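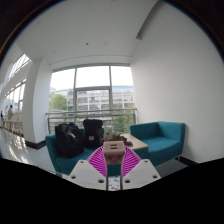
Teaching the Replacement: Hand-Held Grippers and the Returns Desk at Cunha
Haruto Ichikawa and Tomomi Furukawa
Work and Technology, second-year project
Submitted 12 May 2020

1. Background

Cunha lends small travel items (plug adapters, cables, luggage tags) to visitors in Clutville and takes them back when the visitors go home. Taking them back is the hard part. Everything arrives in one bag, often with somebody's gum in it, and has to be picked out, checked and put in the right tray. Until last August this was done by returns clerks. It is still done by returns clerks, but now part of their shift is spent doing it with a gripper in one hand, so that a robot arm can learn it from the recordings.

The supplier, Kudton, calls a clerk in this role a "demonstrator." The pay grade calls them a returns clerk.

2. What we did

We interviewed clerks at the Clutville office, sat in on recording sessions and tried the gripper ourselves. Our results with the gripper are left out of this report at our own request.

3. The task

A recording is one pick and one place. The clerk closes the fingers on an item, lifts it, puts it down where it belongs and lets go. The target is 100 accepted recordings a shift. In the week we followed, the desk made 643 and Kudton rejected 161 of them, mostly for "hesitation." Several clerks pointed out that hesitation is what you do when you are checking whether a pin is bent, and that checking for bent pins used to be the job.

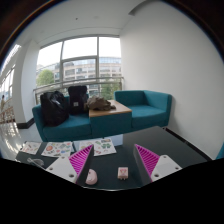
Small, smooth items were the ones people complained about. A tote bag can be grabbed anywhere. An adapter has to be approached from the correct side, and if the first attempt is bad the clerk has to decide whether to save it or start over. Starting over is better for the numbers. Saving it is probably better for the robot, which will presumably also have bad first attempts, but there is no box on the form for that.

4. What changed for the staff

The clerks did not describe the work as harder. They described it as slower and more closely watched. Talking dropped off, partly from concentration and partly from not knowing whether sound was recorded. (It isn't. We asked. This had not been passed on.)

Two clerks said they had begun reaching for things at home in a straight line and at an even speed. One had been asked by her son if she was feeling all right.

Opinions on the arm itself were mild. Cunha's Sundstead office has had one since the winter, and it sorts adapters while a clerk stands next to it and handles what it drops. The clerk's new title is "supervisor." There was no raise.

5. Limits of the study

We spoke only to day staff. Management offered us a 300-page handbook in place of an interview, and we read the parts with headings.

6. Suggestions

Count a rescued pick as an accepted one. Tell people what is being recorded. Give clerks 15 minutes off the gripper after each hour on it, which the handbook already promises on a page we suspect we were the first to open.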